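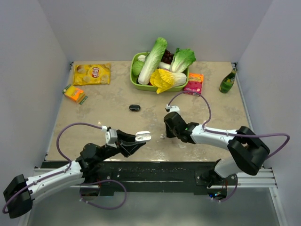 Bench 2, both arms over the table, left gripper holding the open white case.

Stavbridge workshop: arm cell check after the dropped-grip fault
Filled in for Grestemis, August

1. Fault as logged. Code 153, left gripper let go during a case-handling run and the arm carried on to its next position as if it still had hold of the thing. Run 667 on the Wan controller, if anyone wants to look it up.
Comment: I'm ever so glad the person on shift pressed stop when they did (thank you again, you know who you are!).

2. Stop button, both sides. PASS
Comment: Tried each one with the arms at slow speed. The left one is a little stiff but it does latch.

3. Purple cables, wrist to elbow. ADVISORY
Comment: These loop up quite high over the table and I would dearly like them clipped closer to the forearms. Please look for rubbing at the elbow bend while you're there.
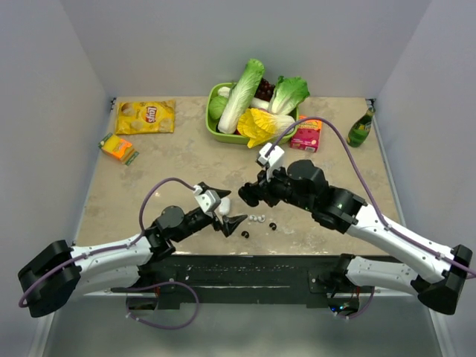
4. Gap between grippers. FAIL
Comment: The software limit should keep them 100 mm apart and it had been switched off, I suspect during the Zekness update. Please put it back on before anybody runs a two-handed task, however short.

5. Small loose parts. ADVISORY
Comment: Do pick up the little bits between runs, with the arms stopped, and not by reaching in quickly while one is waiting.

6. Front rail and brackets. PASS
Comment: Scuffed, but all tight.

Result: slow speed only until item 4 is signed off. Recheck items 3 and 4 together.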